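About Zarkix

Zarkix writes software for robot arms. We do perception, motion planning and control, plus the tools people need to set those up and keep them running. We don't build arms and we don't sell them. Most of our customers already own one, or four, and want to get more use out of them.

The company was started by Hakim Pangaribuan and Retno Kwok, who had worked together on packaging lines and were tired of rewriting the same code for every new product size. Their first program was a grasp planner that ran on a laptop and took most of a minute to choose where to put the fingers. It was slow, but it could be moved from one arm to another by changing a single settings file. That idea is still how we work.

What we make

Sembiring is our planning and control package. It takes a goal, such as "put this part in that tray," and works out a path for the arm that avoids the table, the fixtures and the arm's own cables. It checks the path again while the arm is moving. If something has shifted, it replans or stops, depending on how the customer has set it up. The control loop runs on an ordinary industrial PC.

Gotitz is the perception side. It finds objects on a work surface and estimates where they are and how they are turned. It can be taught a new object from a small set of pictures and a rough size. Clear and shiny parts are harder than matte ones, and we tell customers that before they buy. If a part is a bad fit for Gotitz, we would like to find that out in the first week.

Skikmont is the tool our own engineers use most. It records what the cameras saw, what the planner decided and what the motors were told to do, and lines all of it up on one timeline. When a pick fails, you open the run, drag to the moment it went wrong and look at each layer. We wrote it for ourselves and started giving it to customers after one of them saw it over a shoulder and asked for a copy.

How we test

Every change to the planner goes through simulation first. The current suite has 917 cases. Many of them came from real failures, and each of those keeps the name of the site where it was found. A change that passes goes to the bench for 200 picks on a real arm, and a release candidate gets 3,000. Bench runs start at 6 p.m. and the results are read the next morning. Long ones start on Saturday.

We keep the bench objects plain. Cubes, plates and bowls show up most of the trouble we care about: edges that sit close together, rims that hide behind the gripper, a shape that looks the same from two sides. Once those work, we bring in the customer's own parts. Teguh Pelupessy looks after the bench and decides what goes on it. 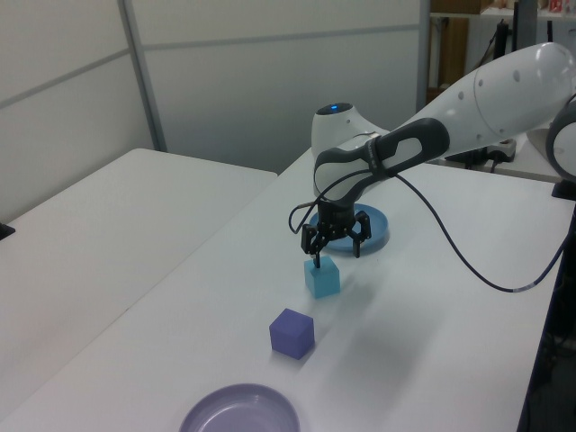

On the test bench: the gripper above a light cyan cube, with a purple cube close by.

Who we are

Hakim runs the company and still reviews planner code. Retno leads perception. Sutrisno Sutanto is responsible for control and for safety stops, and has the last word on whether a release goes out. Teguh runs testing. Irfan Wuisan handles installation and support, so if you call with a problem, you will probably talk to him first. Support calls are answered by people who have access to the code and are allowed to change it.

Working with us

A first project usually starts with a visit. We look at the cell, take some sample parts back with us and write a short report on what we think can be done. The report is yours to keep whether or not you go ahead.

Licenses are per arm. Updates are included, and you can stay on an old version as long as you like, though we will ask you to move before we help with a bug we have already fixed. Your recordings stay on your machines unless you send them to us — Skikmont has no upload running in the background.

We are hiring one engineer for motion planning. Experience with real arms matters more to us than a particular degree. Send a few lines about something you built and what broke, and either Hakim or Retno will write back.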